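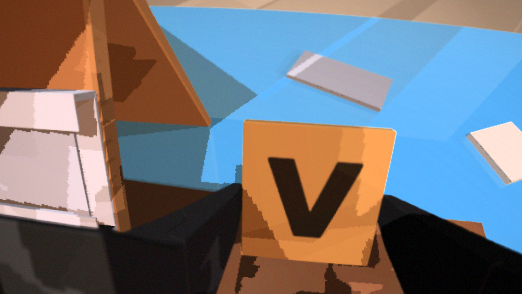
Le module de simulation de Jostari se vend comme un substitut aux essais sur banc. Je ne le crois pas au point pour cet usage. Le rendu suffit à juger une approche de pince sur un bloc marqué d'une lettre, ombres comprises - des ombres en escalier, d'ailleurs, qui peuvent fausser un détecteur de contours. Le frottement reste réglé par un seul coefficient global. Sur 526 prises simulées, Laurier Hawthorne a relevé 50 glissements ; son banc Rustad en donne 141 à consigne égale. À 2 287 euros la licence annuelle, j'attends un modèle de contact par matériau, que Suren fournit déjà en série.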